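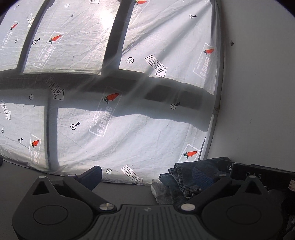
Photo: Ans Prins

The bus from the station was full by nine, which should have told me something. I had signed up for the open day at Wouters expecting to be one of a dozen people with a professional interest in root vegetables. Instead I stood the whole way behind a family of six, all of whom had been promised soup.

Wouters packs carrots. It has packed carrots since before the highway went in, and once a year, in September, it opens the gates and lets people walk the line from the unloading bay to the cold store. I've been to a lot of these days. I go because I write about food and because I like seeing big machines do dull things well. I have also learned to be careful with whatever I'm told between the coat rack and the gift bag.

The theme this year was "Nothing Wasted." It was on the banners, on the paper cups and on the back of the guide's vest. Our guide was Dirk Willems, who runs the day shift and plainly would have been happier running it that morning. I liked him for that. He read the welcome text off a card in one breath, put the card in his pocket and didn't take it out again.

The unloading bay

Trucks back in and tip their loads into a water channel, and the carrots float off toward the washers. This is the loud part. Children love it and so did I. The water is a dark, soupy brown and smells like a garden after a storm.

A sign over the channel says the wash water is "reused in a closed loop." I asked Dirk how closed. He said it goes through settling tanks and a filter and comes back around, and that they top it up from the mains every day. How much? He didn't have that number. I asked again at the information table later and was handed a leaflet with a drawing of a drop of water wearing sunglasses.

I don't think anyone was hiding anything. I do think that a loop you top up every day is a loop with a hole in it, and the size of the hole is the only interesting thing about it.

Grading

After washing and polishing, the carrots go past a row of cameras that sort them by length, thickness and color. The sorter is new, made by a company called Stunico, and it's the thing Wouters most wanted us to look at. There was a viewing platform with a rail, and a screen showing which lane each carrot was being sent to. It is very fast. You pick one out to follow and lose it before you've finished picking.

The claim on the screen was that for every 1,000 carrots that come in, 849 now leave as "first choice." That's a nice exact figure. I wrote it down and then stood there wondering what it meant. Was it one day's result? A season's? Had the carrots gotten better, or had somebody widened what counts as first choice? A woman next to me asked what it had been with the old sorter, which was the question I should have asked. Dirk said "lower."

He did tell us something more useful, though I doubt it was on the card. Most of what gets rejected is perfectly good to eat. The supermarkets buy to a shape. If a carrot forks, or has a green shoulder, or is thicker than the tray likes, it drops out. A very wet spring gives you more forks. He has seen whole truckloads turned down over length.

So where do the rejects go? Some to soup and juice, some to a company that dices for ready meals, and the rest to cattle feed. I have no quarrel with feeding cows. But it's a stretch to grow a vegetable for people, wash it, polish it, photograph it, give it to a cow and hang a banner over the door saying "Nothing Wasted." By that standard nothing has ever been wasted anywhere.

The packing hall

I had hoped for more here. The bagging machines were stopped for the visitors, for safety, and someone had arranged bags on a table as if for a wedding. There were carrots all over the decorations as well, the orange printed kind with the little green leaves, repeated on a white sheet hung over a window. Daylight came through it very prettily. It was the quietest spot of the whole tour and several of us drifted over to stand there.

A representative from Movent, the firm that supplies the film for the bags, gave a short talk. The new film is thinner. It uses less plastic per bag, and she had a bag of each kind for us to rub between our fingers. Fair enough, the new one did feel thinner. She also said it was "fully recyclable," and a man in a cycling jacket asked where. There was a pause. It can be recycled where there is a collection for it, she said. He asked if there was a collection for it in town. She said that was really a matter for the town.

I'd have bought that man a coffee, but he left before the cold store.

Nobody brought up loose carrots, so I did. Would Wouters sell more of them without a bag if stores asked? Dirk shrugged and said they'd sell them in hats if stores asked. Loose carrots go soft quickly, he added, and then the store throws them out. I think he's right, as far as it goes. It depends a lot on how long they sit there, and I've seen plenty of bagged ones go slimy in my own refrigerator.

The cold store

Cold. They lend you a coat, and you should take it even if you think you won't need it. Crates are stacked far higher than I'd want to stand beside for long. There was supposed to be a demonstration of the Wimia monitoring system, which keeps an eye on temperature and humidity in each row, but the display had frozen on a login page and we were waved through.

Soup

The soup was good. I'd gone in ready to be rude about it and I can't be. Ginger, a lot of black pepper, and none of that sweetness you get when someone has been lazy with the onions. It was made from rejects, according to the chalkboard, and I choose to believe the chalkboard. The line was long, and the bread ran out well before the soup did.

Ans Prins, who took the picture at the top and came along mostly for lunch, thought I was being hard on them. They open the doors, she said, and most don't. She has a point. I've written to bigger packers than this and been sent a brochure. At Wouters you can stand over the brown water and ask the day-shift man whatever you want, and he'll answer as much as he's allowed to, and sometimes a bit more.

I'd still like the numbers. I left my email address with the information table, asking for the daily water top-up and the split between juice, dice and feed. They promised to get back to me.

If you're going next year

Take the early bus. Parking is in a field, and after rain it is very much a field. Wear shoes you can hose off. Entry is free, and the tour takes a good deal longer than the website says. The gift bag holds a pen, the leaflet with the drop of water, and a bag of carrots, all straight, all the same length.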